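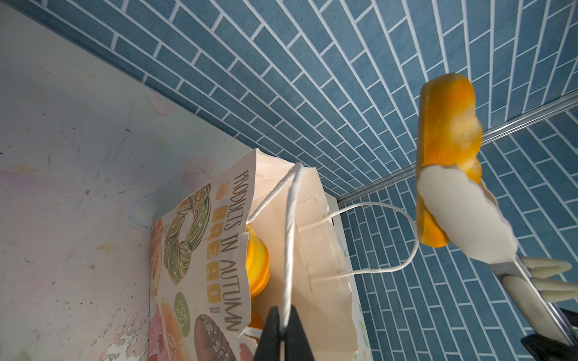 チケット:温湿度ロガー 毎朝の受信停止と欠測
起票日:2026年5月3日
起票者:Lâm Trịnh(Tôn 設備管理)
担当:Chae-won Yoo(Dedard サポート 二次窓口)
関係者:Cường Đặng(Tôn ネットワーク)、Aliki Stamatopoulos(Dedard ゲートウェイ開発)
拠点:Titthorpe
優先度:中
状態:解決(暫定対処済み、恒久対処はファームウェア更新待ち)

件名
ゲートウェイ経由の温湿度データが毎朝同じ時間帯に受信停止となり、通信断アラートが出る

症状
Titthorpe 拠点に設置した Dedard ゲートウェイ1台について、毎朝9時すぎに管理画面の「最終受信」が更新されなくなる。停止時間は毎回13分で、その後は操作なしで復帰する。停止中は配下の全センサーが同時に「通信断」となる。
センサー本体の液晶表示は停止中も更新されている。ゲートウェイ前面の LED は電源、上位回線、無線とも緑点灯のまま変化しない。
同じ契約で使っている他拠点のゲートウェイでは発生していない。

影響
通信断アラートが毎朝メールで届く。当初は現地に人を出していたが、到着時には復帰しているため現在は出していない。停止時間帯の測定値が後から補完されないので、CSV の行数が日次の想定件数に合わない。月次の温湿度記録を提出する都合上、6月分の締めまでに原因を確定したい。

環境
ゲートウェイ:Dedard 屋内用、有線 LAN 接続、PoE 給電
スイッチ:Wornitz 製、PoE 対応8ポート
センサー:温湿度一体型、測定間隔60秒
送信方式:ゲートウェイからクラウドへ HTTPS で1分ごとに送信
ローカルバッファ:センサーごとに最大1,000件
定期再起動:毎日 03:00(設定画面で有効)
IP アドレス:DHCP 予約
プロキシ:なし
時刻同期:NTP(設定値は出荷時のまま)

起票前に実施済みの作業(Lâm Trịnh)
ゲートウェイの電源再投入。当日の停止は起きなかったが、翌朝から再発。
LAN ケーブル交換。変化なし。
スイッチのポート変更。変化なし。
センサー電池の交換。変化なし。
無線チャネルを自動から固定へ変更。変化なし。現在は自動に戻してある。

コメント1 Chae-won Yoo
情報ありがとうございます。全センサーが同時に止まり、液晶表示は更新されているとのことなので、センサーとゲートウェイ間の無線は優先度を下げて確認します。次の3点をお願いします。
1. 管理画面の「保守」から診断ログを取得。停止時間帯をまたぐ必要があるため、10時以降に取得してください。
2. 停止中にゲートウェイのローカル画面を開き、「未送信件数」の値を記録。
3. スイッチ側の当該ポートについて、リンクダウンとエラーカウンタの有無を確認。

コメント2 Lâm Trịnh
診断ログを添付しました。未送信件数は停止中ずっと0でした。ローカル画面は停止中も普通に開けます。スイッチについては Cường Đặng から回答します。

コメント3 Cường Đặng
Wornitz スイッチの該当ポートにリンクダウンの記録なし。CRC エラー0、破棄フレーム0。PoE の給電断もありません。停止時間帯にスイッチ経由でパケットを採取したところ、ゲートウェイからクラウドへの TLS 通信は1分間隔で継続しています。見た目には送れています。

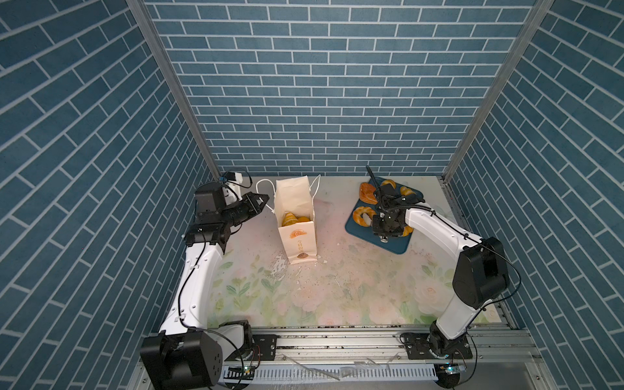 Titthorpe、青いレンガ調の壁面と花柄マットの作業台

コメント4 Chae-won Yoo
未送信件数が0で通信も継続しているということは、ゲートウェイは送信成功と判断しています。クラウド側の受信ログを確認しました。停止時間帯にも該当ゲートウェイからの POST は届いており、応答コードは 200 です。ただし応答本文の accepted が 0、skipped が送信件数と同数になっています。
つまり、受信後の登録処理で全件が読み飛ばされています。読み飛ばしの理由コードは「既登録時刻以前」でした。

該当部分の抜粋(時刻は受信サーバー側、日本時間)
09:01 accepted 全件
09:02 トークン更新
09:03 skipped 全件 理由:既登録時刻以前
(同様の行が続く)
09:16 accepted 全件

登録処理では、センサーごとに最後に登録した測定時刻を保持しており、それより古いか同じ時刻の測定値は重複とみなして登録しません。バッファからの再送は古い順に届く前提のため、通常の運用ではこの条件にかかりません。

コメント5 Lâm Trịnh
測定時刻が前の日のものになっているということでしょうか。CSV の時刻はどの行も当日で、並びも正しく見えます。

コメント6 Chae-won Yoo
日付は当日です。ずれは分単位です。09:01 に受信した測定値には 09:14 の時刻が付いていました。09:03 に受信した測定値には 09:03 が付いています。9時2分のトークン更新を境に、ゲートウェイの時計が13分戻っています。
CSV は測定時刻順に並ぶので、行の並びからは見えません。午前3時の再起動から9時2分までの測定値は、実際より13分進んだ時刻で登録されている可能性が高いです。
時刻同期の状態を確認させてください。ローカル画面の「システム」から「時刻」を開き、次の項目を記録してください。
最終 NTP 同期
NTP サーバー
現在時刻の取得元
RTC 時刻

コメント7 Lâm Trịnh
記録しました。
最終 NTP 同期:なし
NTP サーバー:出荷時設定
現在時刻の取得元:HTTP
RTC 時刻:現在時刻より13分進み
設置は昨年で、作業者は Thắng Thân です。設置時に時刻を手動入力した手順があったか確認中です。

コメント8 Cường Đặng
ファイアウォールのログを確認しました。Titthorpe の設備用 VLAN から外向きの UDP 123 は既定で破棄です。他拠点は拠点ルーターを NTP サーバーとして DHCP で配布していますが、Titthorpe の設備用 VLAN だけ DHCP オプション 42 が未設定でした。昨年の VLAN 分割の際に移行漏れになったようです。
オプション 42 はまだ追加していません。再現条件を崩さないほうがよければ、このまま待ちます。

コメント9 Chae-won Yoo
待っていただけると助かります。開発側で再現を取ります。

コメント10 Lâm Trịnh
Thắng Thân から回答がありました。設置時に初期設定画面で「時刻を取得できません」と表示され、手入力で先に進めたとのことです。入力時に参照した時計は記録に残っていません。設置記録の時刻欄は空欄です。

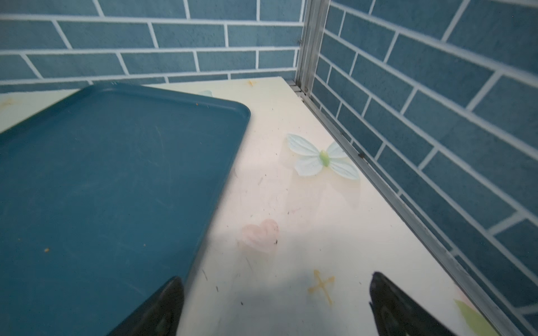
再現試験(Aliki Stamatopoulos)

同型機を使い、次の条件で試験した。
条件A:UDP 123 遮断、RTC を13分進めて設定、定期再起動あり
条件B:UDP 123 遮断、RTC を正しく設定、定期再起動あり
条件C:UDP 123 許可、RTC を13分進めて設定、定期再起動あり
条件D:条件Aから定期再起動を外したもの

結果
条件A:再起動の約6時間後に受信停止を確認。停止時間は13分。翌日以降も毎日同じ時刻に発生。
条件B:受信停止なし。
条件C:起動直後に NTP で補正。補正前に測定値の送信は行われず、受信停止なし。
条件D:初回のトークン更新時に1度だけ発生し、以後は発生なし。

動作の説明
起動時、ゲートウェイはまず RTC から時刻を読み、次に NTP 同期を試みる。NTP が失敗した場合、RTC の時刻のまま測定値の送信を開始する。
アクセストークンの有効期間は6時間で、更新時に応答ヘッダーの Date を読み、システム時刻との差が60秒を超えていればシステム時刻を補正する。これが画面上の取得元「HTTP」にあたる。
問題は、HTTP による補正がシステム時刻だけに適用され、RTC へ書き戻されないこと。NTP による補正では書き戻しを行う。このため NTP が使えない環境では、再起動のたびに RTC の誤った時刻に戻り、6時間後に補正される動作を毎日繰り返す。
時刻が戻った直後の測定値は、登録済みの最終測定時刻に追いつくまで読み飛ばされる。読み飛ばされた場合も応答コードが 200 のため、ゲートウェイはバッファから削除する。該当分はゲートウェイにもクラウドにも残らない。

起票前の電源再投入で当日だけ発生しなかった件については、再投入時刻を確認したい。再投入がトークン更新前であれば、更新時刻が後ろにずれただけで、別の時間帯に停止していたはず。

コメント11 Lâm Trịnh
再投入は当日の8時台です。アラート履歴を見直したところ、同日の14時台に通信断が1件ありました。別件の回線作業と重なっていたため、そちらの影響として処理していました。説明と一致します。

コメント12 Chae-won Yoo
ありがとうございます。原因は次の組み合わせで確定とします。
(1)設備用 VLAN で NTP が使えない
(2)RTC が設置時から進んでいる
(3)HTTP による補正が RTC に書き戻されない
(1)と(2)は現地側の設定、(3)は当社ファームウェアの不具合です。

暫定対処の手順
1. 拠点の DHCP にオプション 42 を追加し、拠点ルーターのアドレスを指定する。
2. ゲートウェイの設定画面で「NTP サーバーを DHCP から取得」を有効にする。出荷時は無効。
3. 定期再起動の時刻を待たず、設定画面から手動で再起動する。
4. 起動後、「時刻」画面で取得元が「NTP」になったことを確認する。
5. 同じ画面で RTC 時刻と現在時刻が一致していることを確認する。
6. 再起動から7時間後に管理画面の最終受信を確認する。

手順1を先に行ってください。手順2を先に行うと、サーバーのアドレスが空のまま起動し、出荷時設定に戻るまで10分かかります。
手順3の再起動は9時2分の補正より後に行うこと。補正前に行うと、登録済みの測定時刻が進んだ状態で時計が戻り、その場で読み飛ばしが発生します。

コメント13 Cường Đặng
手順1を実施。オプション 42 の配布をパケットで確認しました。UDP 123 の外向き破棄は方針どおり維持します。

コメント14 Lâm Trịnh
手順2から5まで実施。再起動は11時すぎです。取得元は「NTP」、RTC 時刻は現在時刻と一致しました。
バッファの動作も心配だったので、ついでに上位回線を抜いて一晩置きました。翌朝の未送信件数は1センサーあたり798件、回線を戻した後の登録件数も798件で一致しています。読み飛ばしはありません。なお、この間は定期再起動を一時的に無効にしています。
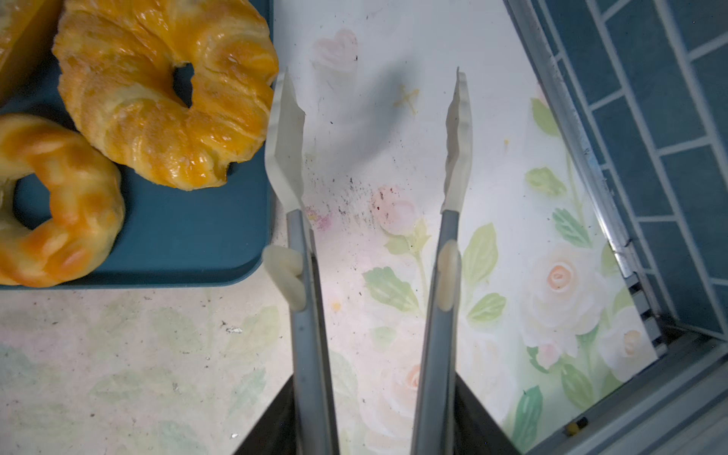

天板側、灰色の棒と半透明の白い先端部

コメント15 Chae-won Yoo
回線断試験の件、クラウド側でも skipped が0であることを確認しました。上限の1,000件を超えた場合は古いものから上書きされます。これは仕様です。
定期再起動を有効に戻したうえで、再起動を1回またいだ状態の診断ログをもう一度いただけますか。

コメント16 Lâm Trịnh
有効に戻し、翌日10時すぎに取得したログを添付しました。通信断アラートは出ていません。
過去データの時刻はどう扱えばよいでしょうか。提出済みの月次記録にも、毎日3時から9時までの分が含まれています。

コメント17 Chae-won Yoo
ログを確認しました。03:00 の再起動後、最初の送信より前に NTP 同期が完了しています。09:02 のトークン更新時の補正も発生していません。

過去データについて回答します。
クラウドに登録済みの測定時刻は、当社側では書き換えません。補正が必要な場合は、CSV に出力した後でお客様側で処理してください。CSV の「受信時刻」列はサーバーの時計で記録しているため、ずれの影響を受けません。出力設定で「受信時刻を含める」を選ぶと列が追加されます。通常時の測定時刻と受信時刻の差は1分以内なので、差が1分を超える行が対象になります。回線断後の再送分は受信時刻が測定時刻より後になり、今回の対象行は測定時刻のほうが後になります。符号で区別できます。
読み飛ばされた測定値は復元できません。該当時間帯を欠測として扱っていただくことになります。再起動直後にも、測定時刻が飛ぶことによる見かけ上の空白があります。こちらは時刻のずれによるもので、測定自体は欠けていません。
提出書類向けの原因説明書が必要であれば、別紙で発行します。

コメント18 Lâm Trịnh
別紙をお願いします。宛名は Tôn 設備管理、対象機器はゲートウェイ1台、期間は設置日から暫定対処日まででお願いします。設置日は Thắng Thân の作業記録から転記して送ります。
受信時刻列での抽出は確認できました。符号の向きも記載のとおりです。

コメント19 Aliki Stamatopoulos
恒久対処として次の3点を登録した。
HTTP による補正後、RTC へ書き戻す。
システム時刻が後退する補正を行った場合、イベントログに補正前後の時刻を残す。
応答の skipped が0でない場合、該当件数をローカル画面に表示する。
前の2点は6月のファームウェアに入る予定。3点目は画面変更を伴うため別リリースとし、時期は未定。
読み飛ばし時の応答コードは、旧機種への影響があるため変更しない。

コメント20 Cường Đặng
他の設備用 VLAN も確認し、オプション 42 の未設定は Titthorpe だけでした。VLAN 追加時の確認表に NTP の項目を入れました。

コメント21 Chae-won Yoo
別紙を送付しました。設置手順書の時刻手動入力の項に、NTP 到達性を先に確認する旨を追記する改訂依頼も出しています。
現象の再発がないため、本チケットは解決とします。6月のファームウェア適用後に同じ症状が出た場合は、本チケットを再開してください。その際は「時刻」画面の4項目と、停止をまたぐ診断ログを添付してください。

状態変更:対応中 → 解決
分類:時刻同期/ファームウェア不具合(恒久対処待ち)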